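Nukiser Hand Kit for Clubs and Student Teams

Clubs and schools > Grippers and hands > Nukiser

Two-finger gripper, hand-held or arm-mounted
Supplied by Cundberg
Order as: single kit, or class set of 6
Delivery: 9 working days for single kits, longer for class sets in February

Overview

We were slow to stock this one. Student gripper kits have a poor record with us. They come with a bright box and a promise that a room of beginners will be teaching a machine to tidy up by the end of term, and then they come back with a stripped thread and half the screws gone. So we kept a Nukiser for a term before listing it, and lent it to the after-school club run by Oriana Valdebenito, who was told to be rude about it if she needed to be.

The kit is a pair of padded fingers, a mount, a handle and a plate for fixing the whole thing to an arm later on. Students hold it and do a job by hand, such as picking up a block or closing a lid, while a camera on the mount records what the fingers do. The recordings are then used to train the arm. That is the theory. Most clubs we sell to spend far longer on the first half than the second, and you should plan for that.

What the maker says and what we think

Nukiser says the kit is "ready in one lesson". Putting it together fits in one lesson if somebody has done it before. With a new group, allow 2 lessons, and do the calibration yourself the evening before.

Nukiser says it suits any age. We would not give it to primary classes. The grip is sized for a teenager's hand and the weight is all at the front, so smaller students get tired and start resting the fingers on the table between tries.

Nukiser says the pads last "for years of teaching". We doubt it. They pick up dust and scuff easily, and replacements are sold only in pairs. Wipe them between sessions and budget for a new pair each school year.

Using it in a club room

You don't need a special lab. You need a table at a sensible height, enough floor to walk round it, and some discipline about cables, which gather round the foot of any stand in the room if they are left to themselves. A plain tabletop makes life easier for beginners. Carpet is kinder than a hard floor to small parts that get dropped, though black brackets on grey carpet still need looking for before you pack up.

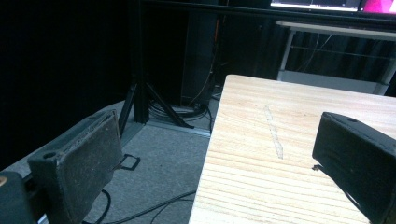
Oriana Valdebenito wrote to us that the kit was sturdier than she had feared but that the lesson plans were padding, and that her group had thrown them out by the third meeting and set their own tasks. She added that the students learned most from the recordings that failed, and that the software makes those far too easy to delete. She would buy it again at the class-set price and not at the single price.

We agree with her about the lesson plans. There are 31 of them, and many are the same exercise with a different object. The first few are worth doing. After that, let the students choose.

For competitions

The kit is allowed in the open section of the Irnska student challenge, but check the rules for the section you are entering. Teams in the junior section must make their own fingers, and bolting home-made ones onto the Nukiser mount has caused arguments before. Get a written answer from the organisers. Don't take ours.

What's in the box

Gripper mount with handle
Padded fingers, one pair
Arm plate and screws
Camera bracket (camera not included)
Hex keys
Printed setup guide

Not included, and you will want it: a spare pair of pads, a tub for the screws, longer cables. The supplied lead is too short for anybody standing up.

Works with

The Yook teaching arm, both sizes. Other arms may fit with an adapter plate, but we haven't tried them and won't promise anything.

Returns

Unused kits can come back within 31 days. Assembled kits can be returned only if faulty, and a worn pad is not a fault. Clubs that aren't sure should borrow our loan kit first. There is a waiting list, and we ask for it back clean, with all the screws.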